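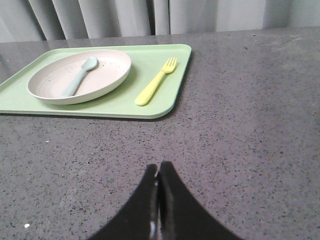

1/ Okay, I've finished my coffee and I've watched the Rundale trailer four times, so it's thread time. Get comfy, friends, because you know how I am about this series and I'm not going to be brief!

2/ First, the news, if you slept in like a sensible person. Szabó finally showed Rundale last night, their first new game since Grillelik, and it's coming to PC and both big consoles this winter. No exact day yet. I'd love one, but I'd also love for them to take all the time they need.

3/ For anyone who missed Grillelik, it's the one where you run a ferry between the islands and slowly work out why the lighthouse keepers all left. I put 700 hours into it. My sister says that's a lot of ferry. She's right, and I'd do it again tomorrow.

4/ Rundale is set inland this time, in a river valley, and you're a mail carrier with a mule. The whole map is one valley with no loading screens (they said this twice in the stream, so I think they're proud of it), and the river moves with the seasons. A bridge you use all spring might be standing in a dry field by August.

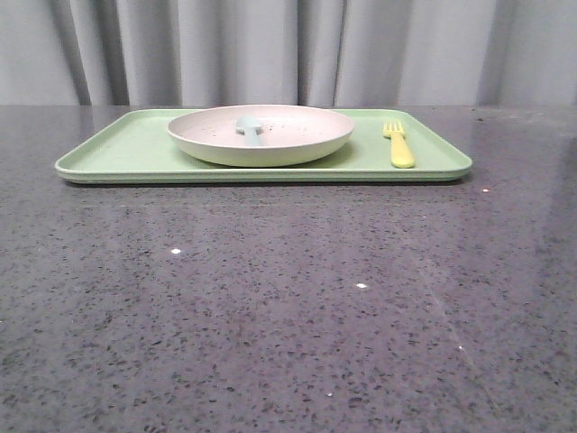
5/ The writing! Raphaël Moulin is back as lead writer, which was my number one wish. He said in the stream that there are 2,654 letters in the game and you can read every one of them before you deliver it, if you're willing to live with yourself afterward. I already know I'm going to be terrible about this.

6/ And apparently people can tell. If you open somebody's mail they get a little cooler with you, and word travels down the valley faster than the mule does. I love that so much. Grillelik had a bit of this with the harbor gossip, but it never went very far past the second island. 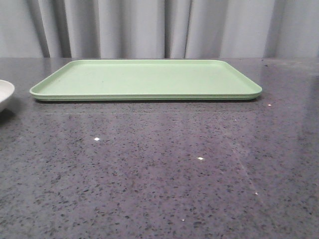 Green tray on the counter, June 6, 2026

7/ Now the part I'm less sure about. Cimitz is publishing, and they're the folks who put a daily login bonus into a game about monks. Szabó says Rundale has no online store and no season pass, and I want to believe them, I really do. I'll feel better once I see the box.

8/ Co-op is in, up to 2 players, and the second one gets their own mule. You split the route however you like in the morning and meet up at the inn at night. My husband, who has not finished a game since we got married, asked me if the mules have names. They do! You pick!
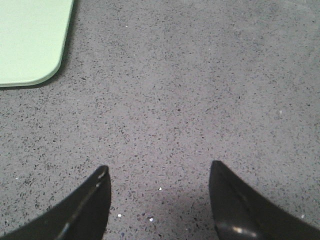

9/ Anyway, the inn is also where you save, and I've seen some grumbling over that already. I get it. I've got kids and I can't always make it to the inn. They did say there's a "rest by the road" option that holds your place until you come back, so I think we'll be all right.

10/ Last bit: there's a closed test later in June with 500 spots, and the sign-up form is on the Szabó site. It asks for your favorite Grillelik character and gives you a very small box to answer in. I went over the limit three times and had to cut my whole paragraph on the net mender's daughter.

11/ If you get in and I don't, please come tell me everything, or as much as they'll let you. And somebody let me know if the old ferry song is in there, I thought I heard it on a fiddle right near the end of the trailer, just past the part with the snow.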